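The Cetville Order

Two hundred cards and the ink was wrong.

She found out at closing. Box open on the counter, tissue folded back, and there it was, blue where the slip said gray. Raised ink, beautiful work, wrong color. The bride wanted gray. The bride's mother had called twice to say gray.

Phone. No answer at Weltska. They shut the press room at four in January, everybody knew that. She tried again anyway, let it ring 34 times, hung up.

OK. Think.

There was the old press in back. Her father's. It hadn't run since he sold the Zidstead shop, and the rollers had gone stiff as bread crust. But blank stock she had. Ivory, heavy, the good kind, a whole carton of it under the stairs.

Coat off. Sleeves up.

The first seven came out crooked. The eighth came out straight but the name was missing a letter, which she didnt catch until it was dry. She said a word her father used to say, in the language he used to say it in. Set the line over again. Ate a cracker. Kept going.

Midnight, maybe later. Her thumb was gray, the light switch was gray, there was a gray smear down the side of the teapot. The stack grew. She stopped reading the words. Request the pleasure. Request the pleasure. Somewhere past the middle she began to hear the press the way she'd heard it as a kid, through the bedroom floor, a thump and a sigh, and she had to sit down on the carton for a minute.

Fifteen spoiled in all. The rest went in the box.

The bride came at nine with wet hair and a car running outside. Picked up one card. Held it to the window, tilted it.

"It's not raised," she said.

"No."

"My grandmother's were like this. Flat." She ran her finger over teh names, slow, then did it again. "Can I have the blue ones too?"

She took both boxes. Left the door open behind her and the cold came in over the counter, and the receipts went everywhere.

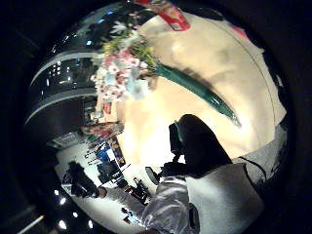
Flowers in pink, white and pale blue.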